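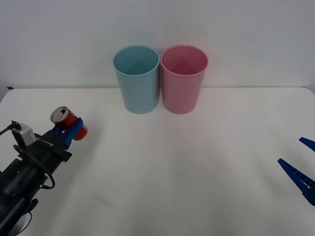
Blue and pink, the house colors.

Having People Over

I moved to Garkholm in April and announced, in a fit of new-apartment confidence, that I was going to be a person who has people over. I said it out loud, to several people, two of whom wrote it down.

My parents had people over all the time. As far as I could tell this required a pot of something, a pack of cards and my father refusing to turn on the overhead light. People came in without knocking and left when my mother started wiping the stove. I assumed I had picked up the skill by living near it, the way you assume you can drive because you've sat in a lot of cars.

The first evening was a Tuesday. I picked it on the theory that everyone is free on a Tuesday, and everyone was, for the reason that they were tired and wanted to stay home. They came anyway. I'd made a bean stew from a recipe that promised 30 minutes and was written by someone whose onions arrive already chopped. We ate at nine-thirty. By then my guests had finished the crackers, the olives and a bag of walnuts I'd been keeping for a cake.

What I learned is that hungry people are very polite for one hour and then start reading the labels in your cupboards.

The drinks problem

My mother's rule was to buy twice what you think you need. I bought twice what I thought I needed of everything, and people drank tap water. The following time I bought almost nothing and a coworker turned up with his two brothers, all three of them thirsty from moving a piano. I walked to the Hendricks on the corner, where the man at the register has now seen me at my most flustered often enough that he just starts bagging ice.

I have since settled on small cans. A big bottle of soda goes flat by the second evening and then sits in the door of the fridge accusing you. A small can gets opened, enjoyed for a while and abandoned, but at least it's abandoned in a modest quantity.

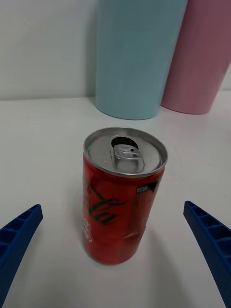

Chairs, and who gets them

I own four chairs. One of them is a Sadodetti I bought secondhand because it looked like the chair of a man with opinions, and it is so low that anyone who sits in it has to be included in the conversation on purpose. I've watched perfectly lively people sink into that thing and go silent for the rest of the evening, gazing up at everyone's chins.

So when there are more than four of us, people stand, and the odd part is that standing works better. People who stand will drift. People who sit will talk to whoever is beside them until one of them dies or finds the bathroom. My best evening so far had six people leaning on things in the kitchen while the living room stayed perfectly tidy. I'd vacuumed in there for an hour.

The leaving

This is the part I haven't cracked. I tried wiping the stove. Gilmar Seixas offered to help me wipe it, then told a long story about a ferry, and we were both still there at one in the morning with the cleanest stove in the building. I tried yawning, but it spread, and then everyone got comfortable.

My current method is to say "well" and put both hands on my knees. It works 100 percent of the time on people over 60 and not at all on anybody else, who think I'm about to begin a speech.

Anyway, next month I'm doing soup, started at noon. Bring a sweater, the radiator in here is mostly decorative. Bring a chair too if you have one of normal height.

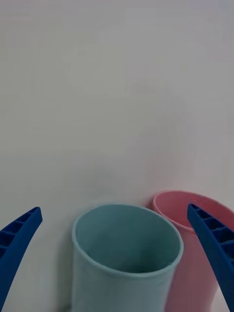 Gleice Marinho: You need to stand up first and THEN say "well." If you say it sitting down it doesn't count. Also put people's coats somewhere they can see them, it gets them thinking. I'll come for the soup but I'm not sitting in the low chair again, my knees were level with my ears and I missed the whole ferry story.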